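# 플릭빌 공동 작업장의 로봇 팔, 과자 봉지 집기에 도전

플릭빌의 공동 작업장 '오모'에서는 요즘 저녁 7시만 넘으면 회원들이 하나둘 작업대 옆으로 모여든다. 2년째 이 작업장에 드나들고 있는 엘다나 알렘네 씨가 직접 조립한 로봇 팔 '아옐레'를 보기 위해서인데, 구경하러 왔다가 어느새 드라이버를 들고 거들고 있는 사람도 적지 않다고 한다.

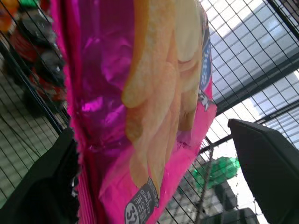

알렘네 씨가 처음부터 과자를 염두에 두었던 것은 아니다. 원래는 납땜할 때 기판을 잡아 줄 작은 팔 하나가 필요했고, 그래서 집 부엌 식탁에서 모터 몇 개를 이어 붙여 본 것이 시작이었다. 그런데 만들다 보니 욕심이 생겨 팔이 점점 길어졌고, 식탁에서는 도저히 밥을 먹을 수 없게 되자 가족들의 (아주 다정한) 권유로 짐을 싸서 작업장으로 옮겨 왔다. 지금의 아옐레는 다 뻗으면 739밀리미터이고, 손목에는 손가락 끝을 내려다보는 작은 카메라가 달려 있다.

과자 봉지를 고른 것은 작업장 회원들이었다. 나무토막이나 플라스틱 컵은 이미 제법 잘 집으니 조금 더 까다로운 물건을 줘 보자는 이야기가 나왔고, 누군가 간식 선반을 가리켰다. 알렘네 씨는 "봉지는 정말 얄미운 물건이에요. 어디를 잡느냐에 따라 모양이 달라지고, 반짝거려서 카메라가 보기에도 매번 다른 물건 같거든요. 감자칩은 또 세게 쥐면 부서지잖아요. 저는 부서진 감자칩도 좋아하지만, 그걸 핑계로 삼을 수는 없으니까요" 하며 한참을 웃었다.

집게손은 벌써 16번째 판이다. 초기의 손가락은 3D 프린터로 뽑은 딱딱한 막대에 가까웠는데, 봉지가 자꾸 미끄러져서 각도를 바꾸고 끝을 다듬고 안쪽에 고무를 덧대기를 되풀이했다. 제어 프로그램은 작업장 회원들이 함께 손보는 '뮤니에'를 쓴다. 알렘네 씨가 자기 취향대로 고쳐 둔 부분이 많아 다른 회원들이 읽기 어렵다는 불평도 있었지만, 지난달부터는 주석을 꼬박꼬박 달고 있다고 하니 참으로 반가운 소식이다.

지금까지 기록해 둔 집기 연습은 모두 700회에 이른다. 성공한 것도 실패한 것도 빠짐없이 공책에 적어 두는데, 실패한 날의 메모가 훨씬 길고 읽는 재미도 있다는 것이 회원들의 한결같은 평이다. 봉지의 밑단 쪽을 잡을 때와 가운데를 잡을 때가 어떻게 다른지, 작업장 조명을 바꾸면 카메라가 얼마나 헷갈려 하는지 같은 이야기가 깨알 같은 글씨로 이어진다.

오모 작업장은 7월에 회원 가족과 이웃을 초대해 그동안 만든 것들을 선보이는 저녁 모임을 연다. 아옐레도 한쪽 작업대를 차지하고, 찾아온 사람들이 고른 과자를 하나씩 집어 건네 볼 예정이다. 알렘네 씨는 그 전까지 손목 관절의 헐거운 부분을 손보고, 어린이 손님을 위해 팔이 움직이는 속도를 한 단계 늦춘 모드도 준비하겠다고 했다. 참가비는 따로 없으며, 집에서 만들고 있는 물건이 있다면 완성되지 않았더라도 가져와 함께 보여 줄 수 있다.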